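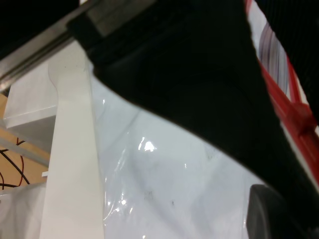
Convocatoria de participantes: estudio sobre legibilidad de prospectos farmacéuticos

Skiditz, gabinete de redacción técnica y evaluación documental, busca participantes adultos para un estudio de comprensión lectora de prospectos de medicamentos sin receta. El estudio forma parte del proyecto Kamata, dedicado a la revisión de textos sanitarios traducidos al español.

Objeto

Se comparan 4 versiones de un mismo prospecto, con idéntico contenido y distinta disposición: cuerpo de letra, interlineado, orden de los apartados y tratamiento de las advertencias. Se mide el tiempo que tarda el lector en localizar un dato concreto (dosis máxima, contraindicaciones, conservación) y la exactitud de la respuesta. En la fase anterior se recogieron 341 cuestionarios en línea; la fase actual es presencial.

Requisitos

Tener 18 años cumplidos.
Español como lengua materna o nivel C1 acreditado.
Visión normal o corregida. Quien use gafas de lectura deberá traerlas.
No haber trabajado en farmacia, enfermería ni medicina.
No haber participado en la fase en línea.

Desarrollo

Cada participante acude a 2 sesiones, separadas por un intervalo mínimo de una semana. La duración de cada sesión es de unos 50 minutos, descanso incluido. La lectura se hace en papel y las respuestas se dan de viva voz. Se graba únicamente el audio - las grabaciones se destruyen una vez transcritas - y los datos se tratan con un código numérico. No se administra ningún medicamento ni se solicita información clínica.

Compensación

12 euros por sesión, abonados por transferencia al término de la segunda. El desplazamiento no se reembolsa. La participación puede interrumpirse en cualquier momento; en ese caso se abona la sesión completada.

Inscripción

Las solicitudes se dirigen por escrito a Maricel Dizon, coordinación de estudios, Skiditz, con indicación de edad, nivel de estudios y franja horaria preferida (mañana o tarde). No se admiten inscripciones por teléfono. Las recibidas en noviembre siguen siendo válidas y no es necesario repetirlas.

El plazo termina en diciembre de 2024. Las consultas sobre protección de datos corresponden a Mylene Umali, en la misma dirección. Los admitidos recibirán la hoja informativa y el consentimiento, que deben entregarse firmados al inicio de la primera sesión.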